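# Spend the money on the bench, then on the arm

The usual order of purchase for a home robot arm is motors first, controller second, camera third, and table last. I think this order is wrong. I have built two arms now, one in a spare bedroom and one in the shared workshop at Karkdale, and most of the hours I lost went to the things under and around the arm.

The first arm was bolted to a desk with a drawer in it. Any fast shoulder move made the desk rock, and the camera rocked with it. I spent most of December tuning gains to suppress an oscillation that was in the furniture. A steel plate and four clamps removed it in one evening. The gains went back to values close to the ones I had started with.

The second arm is the subject of this essay. It has a two-finger gripper, a small camera at the wrist and a driver board I bought used. The control code is my own and I call it Clilalance, for no reason that would survive questioning. The log directory currently holds 2569 grasp attempts. I don't offer that as a large number. It is enough to sort failures by cause, and the causes are duller than the forums suggest.

The largest group is calibration drift. The wrist mount loosens, the transform between camera and gripper goes stale, and the fingers close a little to one side of where the software believes they are. People respond to this by training a bigger model. I would rather see them use a locating pin and a thread locker. A pin costs almost nothing and doesn't need a graphics card.

The second group is exposure. Shared workshops are lit for people. People tolerate a bright window at one side of the bench and a dim corner at the other, and a small sensor on automatic exposure does not. Fix the exposure by hand, fix the white balance by hand, and write both values down in the same file as the calibration. If the lights change, recalibrate.

The third group is cable strain, on which I have nothing original to say. Leave slack at the wrist and check it at both ends of joint travel.

Leandro Bravo, who shares the bench, disagrees with much of this. His position is that a hobby arm should learn to cope with a bad table, a loose mount and poor light, and that a builder who removes these problems is only hiding them. He has a fair point about the long run. A useful kitchen robot will not get to specify the kitchen. But a person with one arm and two free evenings a week can't separate a hardware fault from a perception fault when both are present in every trial. Remove what can be removed, measure what is left, and then put the disturbances back one at a time – with a log entry for each.

Object choice deserves the same discipline. Beginners like to start with blocks, then jump to a cluttered tray. I think plain tableware is the better second step. 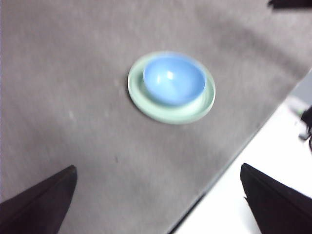
A bowl resting in a plate gives two rims at different heights, and the grasp planner has to commit to one of them. Glossy surfaces put highlights where the depth estimate would prefer none. The outer rim is low, so the approach height matters, and a table that isn't level will show up there before it shows up anywhere else. I learned more from dishes than from any set of printed test shapes.

My own target is modest. I want 83 clean grasps in a row on one calibration, with the arm powered down and restarted at least once in the middle. I have not reached it. Until I do, I see no case for adding a second arm, although Leandro has already cleared shelf space for one.

There is a cost argument against me, and it should be stated. A rigid bench, fixed lamps and a machined wrist mount add up, and a newcomer may prefer to put the same money into better motors. My answer is that the bench outlives the arm. Motors are replaced, boards fail, and software gets rewritten over a weekend for bad reasons. The plate I drilled for the first arm now carries the second, and the hole pattern will take a third with one adapter.

If you are pricing parts this month, weigh your table before you order anything. If you can lift it alone, bolt it to something.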